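Visit to Vomora, January

Donnie Moffat and I went over to Vomora to look at arms for the returns bench at Paterson. We got there just after ten and were done by half past two, with a sandwich in between. The purpose was to come back with enough to put a line in next year's equipment budget, so these notes are mostly about cost and what has to be in place before anything is ordered.

Vomora have two arms on show. The larger one, the Nimosley, is meant for full cartons and is more than we need. The smaller one is sold under the Vusholm name and lifts up to 15 kg, which covers everything that comes across our bench. It runs off an ordinary socket. The stand is extra and so is the guarding, and neither was on the first quote they sent us.

We asked to see it on packaging that wasn't new. Most of our returns come back in boxes that have already been opened once and taped up again, and a clean carton tells us very little. They ran it on a worktop by the window, with groceries alongside, and the wrist camera feed was up on a monitor for us to follow.
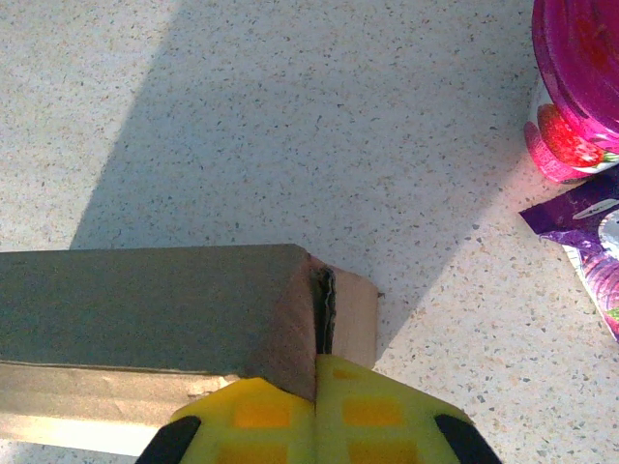
Wrist camera view: the fingers at the torn corner of a carton.

Donnie spent a good while on the finger pads. They are a wear part and need to go in the running costs. Vomora quote 52 pounds a pair and suggest holding 100 pairs if we ever go to a full line, but for one bench that is far too many. I have put down six pairs for the first year. The pads come off with a hex key and Donnie changed a set himself in a few minutes.

Light is something we hadn't planned for. Their engineer said strong sun across a bench can upset the camera settings, and our bench is under the roof lights. Blinds or a canopy will need pricing. I'd ask for a site visit before we commit – they do these free if you are within 51 miles, and we are.

Lead time is four months from deposit. Training is two days for up to three people, at their place. The service contract is optional in year one and required after that if we want to keep the warranty going.

Still to get from them: a revised quote with the stand and guarding included, the price of the service contract from year two, and whether the trial unit can be hired for a month first. Donnie is measuring the bench and checking where the nearest sockets are.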